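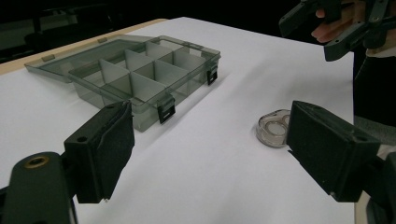
Acta de la reunión ordinaria del jurado y del comité organizador del Premio Santoro de Narrativa

Fecha: 14 de noviembre de 2020
Modalidad: presencial, con conexión por videollamada para quienes no pudieron desplazarse
Lugar: sala de lectura de la Fundación Samport

Asistencia: la presidencia del jurado, la secretaría, cinco vocales (dos de ellos por videollamada), la representación de la Fundación Samport y la representación de la editorial Gramine. Excusa su asistencia una vocal, que remitió sus votos por escrito antes de la reunión.

Se comprueba que hay quórum y se abre la sesión.

1. Lectura y aprobación del acta anterior

Se lee el acta de la reunión de julio. La editorial Gramine pide corregir el punto cuarto, donde figuraba que el libro ganador saldría en tapa dura. Lo acordado fue una edición en rústica con solapas. Se corrige y se aprueba el acta por unanimidad.

2. Recepción de originales

La secretaría informa de que se recibieron 300 manuscritos dentro de plazo. Fueron excluidos los que no cumplían las bases, en su mayor parte por extensión insuficiente o por llevar el nombre del autor en la portada, cuando la convocatoria exige seudónimo. Un concursante reclamó contra su exclusión. Revisado el caso, la novela había aparecido ya por entregas en una página personal, por lo que se mantiene la decisión. La secretaría le contestará por carta.

El comité de lectura entregó a los vocales una preselección de 55 obras. Un vocal manifiesta que la cifra le parece alta para el tiempo disponible y pide que en la próxima edición se rebaje. La presidencia recuerda que las bases no fijan un número y que la decisión corresponde al comité de lectura. Se le trasladará la petición.

3. Deliberación sobre las obras finalistas

Llegan a la deliberación final cuatro novelas, identificadas por título y seudónimo. Se resume lo tratado sobre cada una.

«La sal de los tejados». Buena acogida general. Se valoran los diálogos y el retrato del barrio portuario. Dos vocales consideran que la tercera parte repite situaciones de la primera.

«Cuaderno del agrimensor». Novela ambientada en 1850, en forma de diario. Un vocal señala varios anacronismos en el vocabulario —menciona expresiones que no se documentan hasta bien entrado el siglo siguiente— y otro responde que el prólogo presenta el texto como una transcripción moderna, de modo que no procede contarlos como errores. No hay acuerdo en este punto.

«Invierno en la estación de aforos». Se destaca la construcción del personaje principal. El final divide al jurado. La representación de Gramine, que interviene con voz y sin voto, indica que la obra necesitaría poca edición.

«Las hermanas del molino bajo». La vocal ausente la coloca en primer lugar en su escrito. El resto la encuentra irregular, con capítulos muy logrados y otros que parecen de una versión anterior.

4. Votación

Se vota de forma secreta y por rondas, según las bases. Los vocales conectados envían su voto por mensaje a la secretaría.

En la primera ronda queda eliminada «La sal de los tejados». En la segunda, «Las hermanas del molino bajo». En la tercera resulta ganadora «Invierno en la estación de aforos», por mayoría. «Cuaderno del agrimensor» queda como finalista.

Un vocal pide que conste en acta que votó a la finalista y que acepta el resultado.

Se abren las plicas. La presidencia telefoneará a la persona ganadora al término de la reunión. Hasta que se publique la nota de prensa, los asistentes se comprometen a guardar reserva, también respecto a la finalista.

5. Publicación

Gramine prevé llevar el libro a las librerías en la primavera. La imprenta Trorkex ha enviado presupuesto y mantiene las condiciones del año pasado, salvo el papel, que sube. La Fundación Samport pregunta si es posible adelantar la fecha. Gramine responde que no lo aconseja: quedaría muy poco margen para la corrección de pruebas.

Se acuerda que la faja mencione el premio y la edición, sin citas del jurado.

La publicación de la obra finalista no está prevista en las bases. Gramine leerá el manuscrito por su cuenta y, si le interesa, tratará directamente con el autor.

6. Acto de entrega

Se debate entre celebrarlo con público reducido o aplazarlo. Se acuerda esperar a conocer las normas de aforo vigentes en enero. Si no pudiera hacerse en la sala, se retransmitirá la entrega y el diploma se enviará por mensajero. La Fundación Samport se encarga de reservar la sala con opción a cancelar.

7. Ruegos y preguntas

Se pide que el próximo año los manuscritos se distribuyan también en formato de libro electrónico. La secretaría consultará el coste.

Se pregunta por el destino de los originales no premiados. Se destruirán en el plazo que marcan las bases, sin devolución.

No habiendo más asuntos, se levanta la sesión. La presente acta se someterá a aprobación en la próxima reunión.

La secretaría del Premio Santoro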